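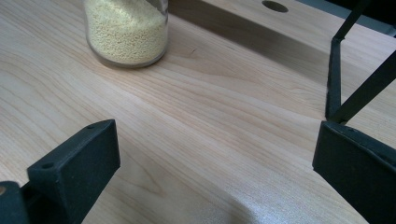
Jar on the bench, grain running diagonally.

22/01/2025

Finish trials, continued from the December pages. Subject is still the Plirano hard oil against the Jundar water-based matte, on the same stock, for the Montes kitchen job. They want a table and a low shelf that stay pale. The last table we sent to Murkport went yellow inside a year under a south window, and I don't want to repeat that.

Stock: pale boards from the rack by the door, all out of one delivery. Moisture meter gave steady readings across the pile except for one board, which was wetter at one end. Marked it with chalk and put it back on stickers. Crosscut the rest into panels 800 mm long and numbered the undersides in pencil. Numbers on the end grain last time got sanded off, so undersides only from now on.

Surface prep. Planed, then 120, 150, 180 on the random orbit. Raised the grain with a damp rag, left it overnight, knocked it back by hand with 220. The arched grain in the middle of the boards comes up more than the straight stuff at the edges, and if you lean on it with the orbital you get a shallow dip you can feel afterward. Hand block only on those areas. I did two panels the fast way as a check and both have the dip.

Oil panels. First coat of Plirano put on with a white pad, worked in, left 15 minutes, wiped off. Used more rags than planned. Rags went in the water bucket with the lid on. Whoever emptied that bucket last week left it dry – please don't. Second coat after 12 hours, much thinner. Color shift is obvious next to a bare offcut: warmer, a bit toward honey. The dark streaks get darker too. It looks good but it is not what Montes asked for.

Matte panels. Jundar went on with a foam brush, three thin coats, light scuff with a gray pad between the first and second. Strained it first, which was worth doing, as the can had skin around the rim. Very little color change. First coat looked milky for a minute and then cleared. On panel 4 I went back over a wet edge and left a lap mark that still shows at a low angle. Keep a wet edge and work the full length in one pass. On a tabletop that means two people or a bigger applicator.

Spill tests, both finishes, after a week of cure in the warm room:
Water, one hour: no mark on either.
Coffee, one hour: faint ring on the oil, gone after a re-coat. Nothing on the matte.
Vinegar, 30 minutes: nothing on the oil, slight dulling on the matte. Repeated it with the same result.
Hot mug, straight from the kettle: white bloom on the matte that faded by the next morning. Oil unaffected.
Turmeric paste: stains both. Scrubbing took most of it off the oil and very little off the matte.

The vinegar result bothers me more than the mug. People wipe kitchen tables with vinegar. I'd like to try the Jundar with the hardener added before we decide. The supplier sheet says it extends cure time, so the panels would need to be started this week.

Coverage. Weighed the Jundar can before and after: 643 g used across the matte panels, including what stayed in the brush and strainer. That is more than the sheet led me to expect. Bare wood drinks the first coat and the next two go a lot further. For the quote, price the first coat at double.

Cost so far on materials is 55 over what I put down for trials. Most of that is pads and abrasive.

Light test. One panel of each taped half over with foil and set in the office window. Started today. Look at them again in six weeks, and leave the foil alone until then.

Also, the hinge side of the finishing room door is letting dust in at the bottom. Brush strip is on order. Until it arrives, no sanding on the bench nearest the door while anything is wet.

Next: hardener panels, second vinegar test at 10 minutes, sample of the oil with the white tint if it comes in. Ring Montes once the hardener panels have cured.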